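Pipe day, at last

The bathroom sink at the Nusstead apartment has been draining slowly since May, and I finally ran out of excuses. I had tried the plastic snake and the baking soda. It would clear for a week and then go back to standing water while you brushed your teeth.

Roksolana Derkach lived here before me and left a folder of receipts in the kitchen drawer. According to the folder, the drain under the sink was last replaced with parts from Binex, order 1301, and she paid 85 dollars for the lot. I called them and they still carry the same size. The new set was 90, plus shipping. I also picked up a roll of tape and a pair of washers at Cheng, on the way home from work.

Taking the old drain out took 40 minutes, most of it spent on one nut. I put a bucket under the trap first and was glad I did. The wall side came loose by hand. The sink side needed the big pliers and a rag so I would not chew up the finish. There was a hair tie in there, and a lot of what you would expect.

I did not put the new one in the same evening. The washer that came in the bag was a little too thick for the wall side - I tried it twice and the threads would not catch straight. Fotstead has the thinner kind, but they close at five, so that had to wait. Meanwhile we are using the kitchen sink for everything.

The part I keep getting wrong is the order of the pieces. Nut first, then washer, then push it into the next piece, and the taper on the washer has to face the joint. I had it backwards last time I did one of these, and it dripped for a month before I noticed the cabinet floor. With curved pipe I find it easier to work out which way the bend goes on a table, where there is light and room to turn it around, and only then crawl under the sink. I will do the wall side first again and leave everything hand tight until it lines up.

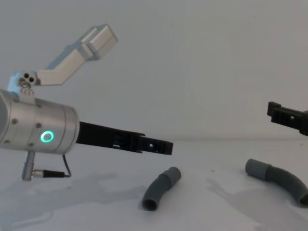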